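What Do You Call That Color? A Survey of Blue-Green Names
Final project report, Vukbridge
2021-11-18

Why I picked this

My mom and my aunt have been arguing about our bathroom since March. Mom says the walls are green. My aunt says they're blue, and she says it like you'd have to be a bit slow to think otherwise. I've lived with those walls for years and my answer changes depending on the time of day, so when we had to choose a topic I already had mine.

What I wanted to find out was pretty simple: if you show people a bunch of colors in the zone between blue and green, which words do they reach for, and do they agree with each other? My guess going in was that older people would say "blue" or "green" and be done with it, and people my age would use fancier words like teal and aqua.

How I did it

I got my samples from Asanow, the paint store in Sukitcombe, where the guy at the counter let me take 20 cards home for free (thank you!). I cut off the printed names, because a card that says "Lagoon Mist" kind of gives the game away, and numbered the backs in pencil. Then my partner Kenza Salem and I went around asking people "What color would you say this is?" and writing down the first thing they said. No hints, no going back.

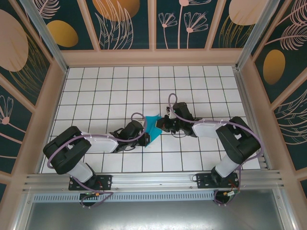
Background matters a lot with these colors, and it took me way too long to figure that out. The first cards I showed were on our kitchen table, which is a really orange kind of wood, and everything on it looked bluer to me than it did by the window. A pale, plain surface is much kinder. Against white tiles like these, the small teal piece near the middle reads as teal to me right away, with hardly any pull toward one side or the other. So I threw out the kitchen answers and started over with a sheet of white poster board under the cards - annoying, but I think the numbers are better for it.

We also switched to daylight only. Kenza tested the cards under her desk lamp one evening and three of them looked like completely different cards. She texted me photos, which were useless, because her phone fixed the color on its own.

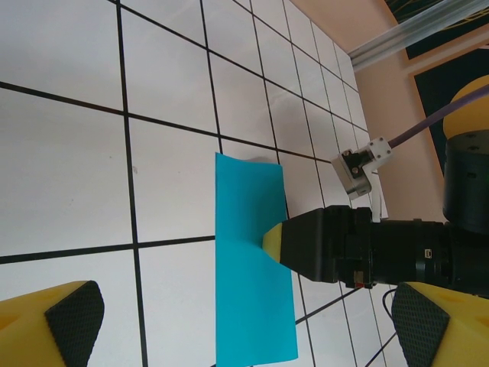
What people said

After the restart we ended up with 743 answers. Of those, 359 had the word "blue" in them somewhere, counting things like "greenish blue" and "blue, I guess." Green was next. Teal and turquoise came after that, and then there was a long tail of one-offs: swimming pool, toothpaste, hospital, "my old bike," and one very firm "Ezzat color," which is what the family at the Ezzat bakery calls their own front door.

My age guess was wrong, by the way. Plenty of the older people we asked used turquoise without blinking. It was kids in our own class who went "uh, blue?" and handed the card back.

Cyan hardly came up at all unless the person had changed a printer cartridge lately.

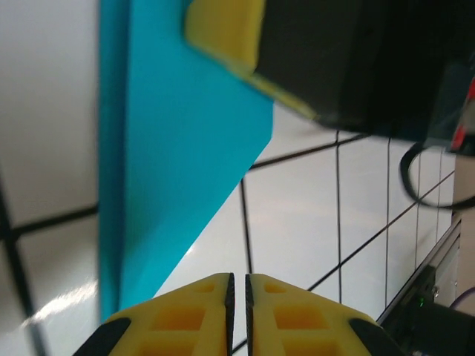

Figure 3. Cyan-blue, seen at a steep angle.

Angle was something I didn't control for, and I should have. Some people held the card flat and some tilted it toward the window, and a shiny card can go a lot paler when you do that. If I ran this again I'd tape the cards down.

What I'd change

I would ask everybody what language they grew up with. Kenza brought this up halfway through and she was right, since languages don't all split blue and green in the same spot, but by then it was too late to go back and ask. I'd also use matte cards and mix up the order every time. Ours always started with the bluest one, and I suspect that pushed people toward saying blue on the next few.

I did show the bathroom wall color to everyone at the end, as an extra that isn't in the totals. Green won by 2 votes. My aunt wants a recount.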